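Search tickets Go
Home | Queue | Methods | Hardware

Ticket 37: Branent grasp ranking picks the same item every run

Reset policy weights, no change. Turned exploration up to 8, and the arm became creative about the walls. Back to 5.

Retest with mixed items — tumbler, sunglasses, toy rings, the long orange thing. Ranker still adores dark lenses. Suspect the depth fill. 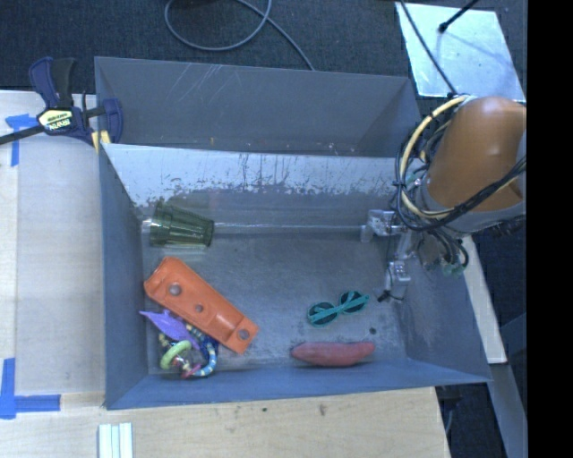 Amivura, June

Depth fill off, 12 trials queued. Leaving open.

Contact Indano Support | Back to top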